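Caring for white tabletops at the Hunthorpe house

12 January 2022

In December we finished the change of tables in the reading room and in the small work room next to it. The old brown ones had served us many years, but they were heavy and two of them did not stand straight any more. The new tops are white, matte and smooth, and most members tell us that the rooms feel bigger now. A white top also shows everything, so I want to write some words about how we keep them.

Please wipe your table when you leave. A soft cloth with lukewarm water is enough for dust, crumbs and pencil. The cloths are hanging in the Bikby cupboard beside the sink, and used ones go in the bucket under it. Wipe in long strokes from the far side toward you – small circles leave cloudy rings, especially on a matte surface.

For marks which stay after this, we have a mild cleaner from Bennani. Mix one cap with 1000 ml of water in the spray bottle, put it on the cloth and not directly on the table, and wait 3 minutes. Then wipe again with clean water. Please do not use scouring powder or the green side of a sponge. They take the mark away, but they also make a shiny spot, and a shiny spot stays forever.

Ink is more difficult. If you work with ink or glue, take one of the 18 cutting mats from the shelf.

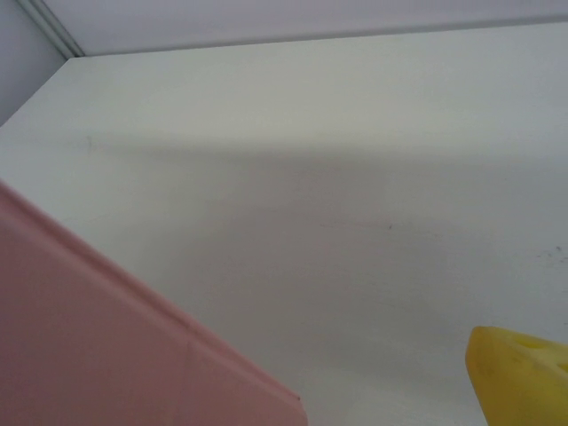 Small gray scuffs like the one toward the left are hard to see from above. Bend down and look along the top with your eyes low, and they come out much better. A clean white eraser, rubbed very lightly, is worth trying on them before any cleaner.

Pieter Visser writes that he would like felt pads under the desk lamps too, as he has seen metal feet scratch a new top within one week. I find this a good idea, and I have ordered 6 packs from Hatska. When they arrive I will put them in the drawer by the door – please take what you need for your lamp and press them on well.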